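Home care workers' meeting in Cundcombe – anyone else go?

threadbare_jo
Just got back and I'm too wound up to sleep, so you all get to hear it! Olesia Horobets spoke for almost an hour without a single note. She started out cleaning houses for cash, then did live-in care, and now she organizes the whole east side of the county. She told us about asking her first employer for a written contract and getting laughed at, and then going back the next morning and asking again. I had goosebumps. There were 11 of us from my agency and every one of us signed a card before we left.

pilar_m
I was there, third row, green jacket. So glad I went! The part about travel time between clients hit me hard. I drive from Amden to Cundcombe and back most days and none of it is paid. I had just sort of accepted that.

threadbare_jo
Pilar!! You asked the question about mileage! The whole row behind you was nodding.

Dunmore44
Glad you had a good night, but I've been in home care a long time and I've heard a lot of good speeches. What are the dues, and what do we get for them in year one? My agency (Ertürk) has already said hours will be cut if costs go up. I have two kids, I can't live on goosebumps.

pilar_m
Fair question. Dues don't start until there's a contract and we've voted on it. Hülya Akyol went over that at the end, you can ask her for the sheet. She's great with numbers and very patient with people like me who aren't.

Dunmore44
OK, that's better than I expected. I still think the 1,000 signatures by the end of June is a fantasy.

threadbare_jo
We're at 721! That was before tonight's cards went in. I don't think it's a fantasy at all, I think it's a lot of phone calls, and I happen to love phone calls.

kettle_on
Can I disagree with something else? I didn't like how the live-in workers got squeezed into the last ten minutes. Some of them came in on two buses and had to leave before their turn. If this is for all of us then put them first next time.

threadbare_jo
You're right, and I missed that completely because I was so caught up in it. I'll bring it up with Olesia. Would you be willing to speak? Even five minutes.

kettle_on
Me? I'd be terrible. Maybe. Let me think about it.

marigold_rn
Do it, kettle! You wrote that whole post last winter about night shifts and I sent it to my sister and both my aunts.

Wolletti
Joining in from the factory side of town. I used to do home care and I still come to the meetings when I can, my mom has an aide and that woman holds our family together. Put me down for calls, evenings after 6.
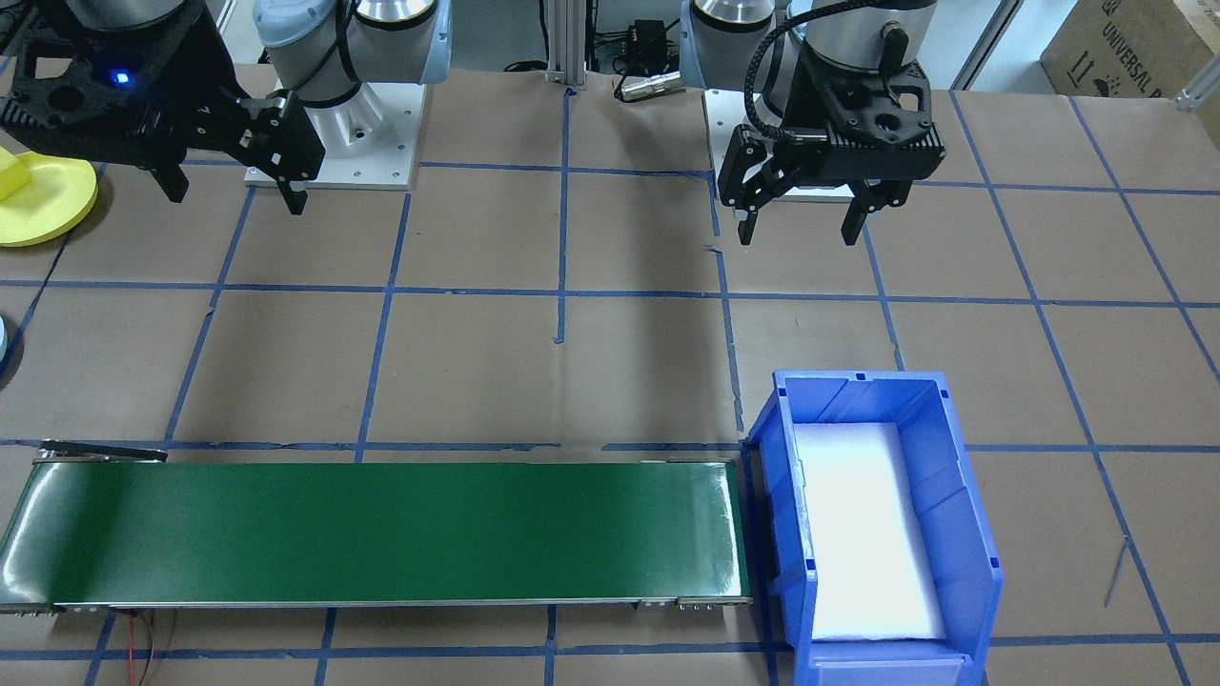

Two arms over the taped-up table at work

threadbare_jo
Wolletti you're a star, you're on the list. Evenings are when most people pick up.

Dunmore44
Does anybody have the sheet Hülya handed out? A photo of it is fine. I'm not signing anything yet, I just want to read it.

pilar_m
I have it, sending you a message now. The bit on travel time is on the back – read that first.

kettle_on
OK, I thought about it. Five minutes, and only if the live-in women go ahead of me.

threadbare_jo
YES. Deal. I'm calling Olesia in the morning.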